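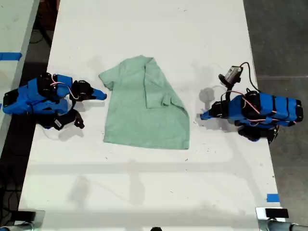 Berrada Tee in Pale Mint

I've been living in this one since November and I'm still not tired of it! The color is a soft, washed-out mint that goes with every pair of jeans I own. Short sleeves, a straight hem, and it folds down small enough for a weekend bag (mine went to Ciria and back that way). 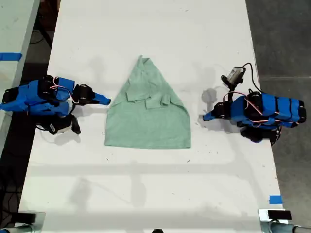
The mint tee, partly folded, sides tucked in.

Sizing runs a little long, so go down one if you're between sizes. Wash it cool, hang it up, skip the dryer. We've got 56 left in mint, and then it's the gray until Saturday's delivery.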